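Sakenmont Border List
Subject: Re: [sakenmont] The prisoner transfers, and is the bridge really opening
Date: February 14, 2019

Quick one, on my lunch, so excuse the typing. Been meaning to answer this since it landed and then the regional council went and published the draft, so now half of what I was going to say is out of date.

Quoting the bits I'm answering and leaving the rest.

> I've been away from the list for a good while and am trying to catch up.
> When I left, the bridge at Gesitz was closed, the prisoners were all in
> the south, and the council was saying the two things had nothing to do
> with each other. Now I read that the bridge is opening and the transfers
> are starting in the same month. Is this a deal? Has anyone seen it
> written down? My mother is in Grarum and she hears one thing at church
> and another on the radio.

Is it a deal. Yes and no. Nothing signed that ties one to the other, and I've looked. What there is: the draft from the council on the bridge, and a separate notice from the justice ministry on the transfers. Neither one mentions the other. But they were put out on the same afternoon and the wording in the second paragraph is so close that somebody had both open on the same desk. Read them side by side and tell me I'm wrong.

The council still says unrelated. The ministry says unrelated. The movement's old political wing says "a welcome coincidence." So make of that what you want. My own feeling is that everyone needed a way to do it without being seen to do it, and they found one, and I would rather have that than another winter of nothing.

For your mother - the radio is closer to right than the church on this one. The transfers are real but small. Eight prisoners, all of them already past the halfway point of their sentences, all of them moving to the prison at Paiva. Nobody is being released. I keep seeing "release" on the posters in Grarum and it's just not in the notice. They serve the same time, only the families can get there and back in a day in place of taking the night bus.

That matters more than people outside think. The night bus has been the whole argument for years. I don't hold any brief for what those men did and I have said so here often enough to get shouted at. But the kids on that bus didn't do it.

> Second thing. The families of the people who were killed. Were they asked?
> The last time there was any talk of moves they found out from the
> newspaper, and I don't think this side of the valley has ever really
> said sorry for that. I would like to hear it was done better.

Done better, not done well. The victims' association got a letter ahead of the notice. They say two days ahead. The ministry says it was longer, counting from when it was mailed, which is a lawyer's way of counting. There was also a meeting in Paiva, which the association walked into expecting to be consulted and found it was a briefing. Slides, coffee, thank you for coming. I've heard this from someone who was in the room and I believe it.

What they had asked for, and it's a short list: that each family be told in private which prisoner is moving and when. That there be no welcome at the gate. That the statement from the old movement include the word "victims" and not only "all those who suffered." They got the first. The second they got as a promise from the mayor's office in Grarum, worth whatever that's worth. The third, no. The statement came out and it's all those who suffered, again, same as ever.

I think that was a bad mistake. It costs nothing to say. And people who were ready to stay quiet about the transfers are now not going to.
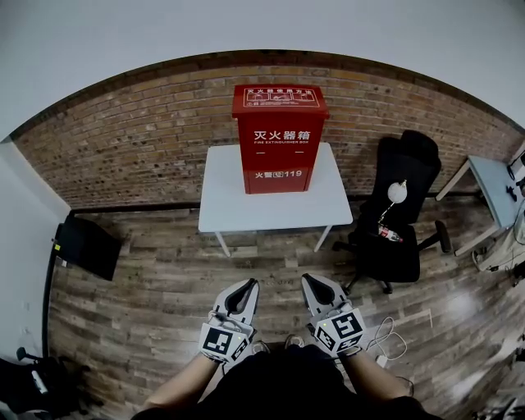 Now the bridge. The draft says foot traffic first, then cars at some later stage "subject to review." No date for cars. The customs post on the Gesitz side stays shut, so no goods, so the sawmill people are furious and honestly I can't blame them, they were told different in November. The guard hut comes down. The barrier stays, but open. I don't understand the point of an open barrier but it's in there, with a whole paragraph to itself.

Policing is the part that has been left vague and it's the part I would read most carefully. The draft talks about "joint presence" at the crossing. Joint between who? The Gesitz municipal police don't have the powers, and the state gendarmes are not going to be seen standing next to the Grarum force, not this year. Somebody asked that at the open session and the answer was that details would follow. They won't follow before the vote. Details never do.

Also buried toward the back: anyone who was fined for crossing while it was closed gets the fine written off, but you have to apply, and you have to apply in person, in Sakenmont town. Which for the older people in the upper villages means a day gone. If anyone is driving down and has seats please say so on the list, I'll collect the offers and pass them on.

> Last question and then I'll stop. What happens with the petition? I signed
> it before I left and never heard another word. Somebody told me it was
> thrown out because of the addresses.

Not thrown out. Sent back. The petition needs 500 valid signatures to force a council debate and the clerk rejected a batch where the address was on the far side of the river. Their argument is that only residents of the Gesitz district count. Our argument is that the petition is about a bridge, and a bridge has two ends. The clerk wasn't moved. So it has to be topped up with signatures from this side only, and there are sheets at the bakery and at the library and the woman at the post office counter will let you sign if you ask her quietly.

If you signed with your mother's address, you were in the rejected batch. Sign agian with your own. If you have moved out of the district completly then I'm afraid you're out of luck, sorry.

A few people have written to me off list to say the petition is pointless now that the draft is out. I don't agree. The draft can be pulled. It's a draft. It was pulled the last time, after the shooting at the checkpoint, and it stayed pulled for years, even though the investigation found the thing had nothing to do with either side and was a private quarrel over a debt. Once a debate is on the calendar it's much harder to make it go away. That is the entire point of the sheets.

Couple of things from other posts while I'm here.

Whoever asked about the weapons handover - no, that is a different track and it's been finished as far as anyone can check. The verification people filed their last report, it's in the town archive, you can read it there but not copy it. The appendix with the locations is closed. I asked. Don't go digging around in the woods above Paiva with a metal detector, please, somebody did and the whole school was kept indoors until the evening.

Whoever asked about the mural - it's staying up until the building is sold. After that it's up to the buyer. I have nothing else on it and I'm tired of the mural.

And on the march. It's going ahead, both of them are going ahead, same day, different hours, and the police have asked that the second one not start until the first has cleared the square. Please stick to that. Last time the tail of one met the head of the other outside the pharmacy and we were very lucky it was raining and everybody wanted to go home.

I'm not marching in either. I'll be at the bridge, because somebody from this list ought to be there and write down what they see. If you come, come without flags. I can't make you, but I'm asking.

Will post the full text of the draft tonight if the scanner behaves. If not, tomorrow. It's long, the first part is all definitions, skip to the section on access and read from there.

Got to run, bell's gone.

- list keeper, Gesitz side

Comments on this message

Reader in Grarum
Thank you for getting the Paiva thing straight. The posters here say release and my neighbors believe the posters. I copied out your paragraph and taped it up in our stairwell. It lasted until supper.

Reader, upper valley
I can take people down to Sakenmont town for the fines, leaving early, back by dark. Room for passengers but no room for bags. Write to the list keeper and not to me, my mail is a mess.

Reader in Gesitz
"They needed a way to do it without being seen to do it." Fine, but some of us would like to see it. My brother is in the cemetery at Gesitz and I got the letter on the same morning as the newspaper, so for my street it wasn't two days, it was breakfast. I am not against the bridge. I signed the sheet. I just want it written here that not every family got the letter in time.

Reader abroad
Does foot traffic include bicycles? Serious question. My father wants to know and he won't stop asking.

Reader in Gesitz
Bicycles have to be walked across. It's in the access section, right after the bit about dogs.

Sakenmont Border List - posts belong to the people who wrote them - write to the list keeper to join or leave - Back to top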